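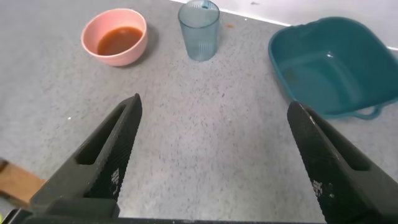

Illham season 2, overnight vs consolidated figures

smazurek
Episode 5 dropped to a 0.8 share point below the opener on overnights. The seven-day number puts most of it back. Can we please stop quoting overnights as if they were final?

vudham_40
Overnights are what the channel books ads against in the first week, so they matter. Istamwood held its slot on overnights alone and got renewed in August.

smazurek
Istamwood also had 19 episodes and a cheap studio set. Different case. Illham is shot on location and sold abroad.

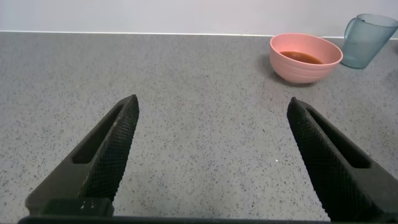 Grey speckled worktop, white wall behind.

kestutis_k
Do the consolidated figures include the repeat at 30 minutes past midnight? If so, the recovery is partly the same households counted twice.

smazurek
No, repeats are listed separately. Check the footnote under the table.

kestutis_k
Checked. The footnote covers the repeat but says nothing on the plus-one channel. 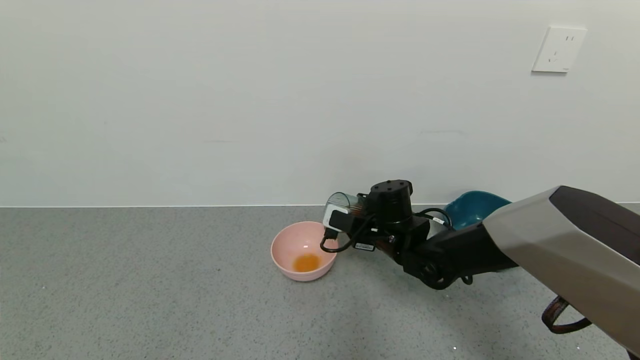
Plus-one is merged in the table from episode 3 onwards, which makes the first two look weaker than they were. I would leave them out of any trend line.

vudham_40
Leave them out and you have three points. That's not a trend either.

smazurek
Fair. I'll post the split when episode 6 is in, with plus-one in its own column.

vudham_40
Use the 16 to 40 group as well, please. All-viewer totals hide the drop.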